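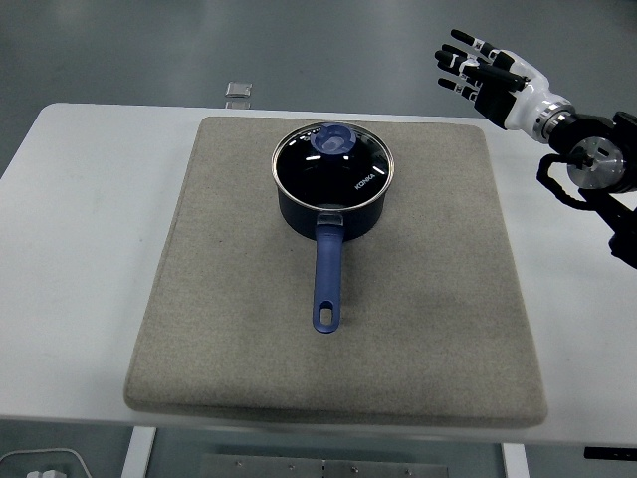

Home > Projects > Assistive Kitchen > Reports

Progress report to the Hawthorne fund
Prepared by Valdis Org, Bellent
2019-10-12

Dear Gareth Cheetham,

This report covers the lid task of the Titow project, and mostly the thumb fault, which I informed you of by phone. In August the task was going well and I wrote to you that we expected to reach 1,000 trials before the end of the quarter. We have now stopped at 437, and I must explain the reason.

The task is simple to say. The saucepan stands on the felt pad, the arm comes from the right side, and the hand must take the knob of the glass lid between thumb and fingers and lift it. In 9 trials the thumb did not stop when the controller gave the stop command. It continued to close and pushed against the knob from the side. Two times the lid moved off its seat. No glass was broken and no person was near the table, but we treat it as a safety matter because the same hand will later work next to people.

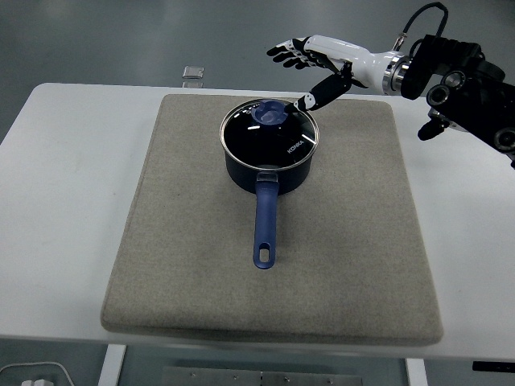
We first suspected the glass lid, as reflections can disturb the position estimate. We repeated the approach with the lid covered by matte tape and the fault came again, so this idea was dropped. After this we read the logs of the thumb motor. The position signal freezes for a short moment, roughly 63 milliseconds, and during this time the controller believes that the thumb is standing still. The freeze appears only when the wrist is turned palm down. My opinion is that a connector inside the wrist is under tension in this position, but I cannot yet prove it.
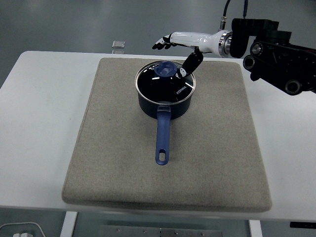

Thumb beside the lid knob, Titow lid task.

Until the repair, the following rules are in force at the Vevley laboratory:

Closing speed of the thumb is limited to one quarter.
If the position signal does not change during a commanded motion, the motor power is cut.
One operator stays at the stop button for the whole trial.

The supplier has agreed to exchange the wrist harness, and the delivery date is not confirmed. I do not ask for more money at this stage. I ask only that the lid milestone is moved by six weeks. Please let me know if you need the full logs.

We use cookies to remember your settings and to count visits. Accept | Manage choices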